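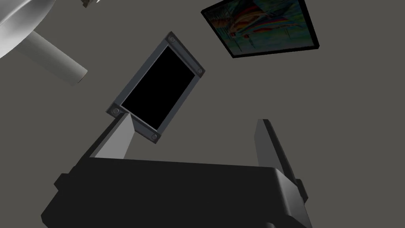

Gripper and a tablet-like device, simulated view

Home | Syllabus | Readings | Week 8 | Office hours

Week 8: Reading a defense budget without falling asleep

Hi all! These are my notes from the session, tidied up a little for those of you who missed it (you know who you are). Bring them to the seminar with Fanni Szűcs, because she'll be working from the same numbers.

We started with the question I get every year: "why can't we just look at the total?" Well, you can, but it tells you very little. A defense ministry's headline figure mixes pay, pensions, fuel, spare parts, building repairs and new equipment, and every country draws the lines differently. Some put the border guard in there. Some hide military pensions over in the social security budget, and then their neighbors look like big spenders by comparison.

So take our practice country, Gukow. The total for the year is 1,078 million. Sounds healthy for a small state! Then you open the annex and find that procurement, meaning the money that buys new stuff, is 277 million of it. That's a bit over a quarter. The rest keeps the lights on and the soldiers paid.

Three words you need before the seminar, and please learn them properly this time:

Appropriation -- what parliament allows the ministry to spend or commit.
Commitment -- what the ministry has signed for. A contract for patrol boats might be signed this year and paid off over 8 years.
Outlay -- cash that left the building.

People mix up the last two constantly, me included when I was a student. A newspaper says "Gukow spends record sum on boats" and what happened is that somebody signed a contract. The cash may not move until next December, or it may dribble out over the whole delivery schedule.
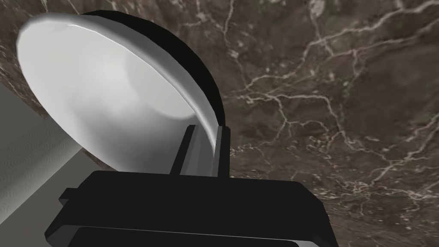
Round, shallow bowl above a gripper, simulated view

Next, inflation. If procurement goes up 2 percent and prices go up more than that, the ministry is buying less. And prices for military equipment often don't follow the ordinary consumer index, so ask which deflator the author used. If the report doesn't say, write "doesn't say" in your margin and be suspicious of the pretty chart on the next page.

Exchange rates belong here too. Gukow buys its radars from Kourkoulas and pays in foreign currency, so a weak year at home makes the same radar cost more without a single extra bolt on it. Géza Kelemen's reader has a nice chapter on this (the second half is better than the first, I think).
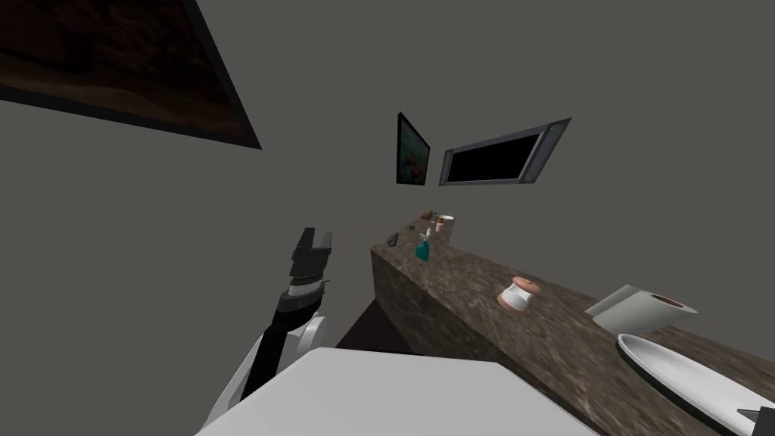 Two-fingered gripper beside a long counter, simulated view

We ran out of time on offsets, so very quickly: an offset is a side deal where the seller promises work or investment in the buyer's country. Porkell sells Gukow the trucks, and Trusska, the local firm, gets to do the maintenance. Offsets usually don't show up as a line in the budget, but they can push up the contract price, so you have to go looking for them.

For next time, read the Gukow annex and mark every line as pay, running costs or procurement. There are a couple of nasty ones in the training section -- simulators, for instance, which could be argued either way. Pick a side and be ready to defend it. One page, please, and put your name on it!

Notes last updated 14/07/2022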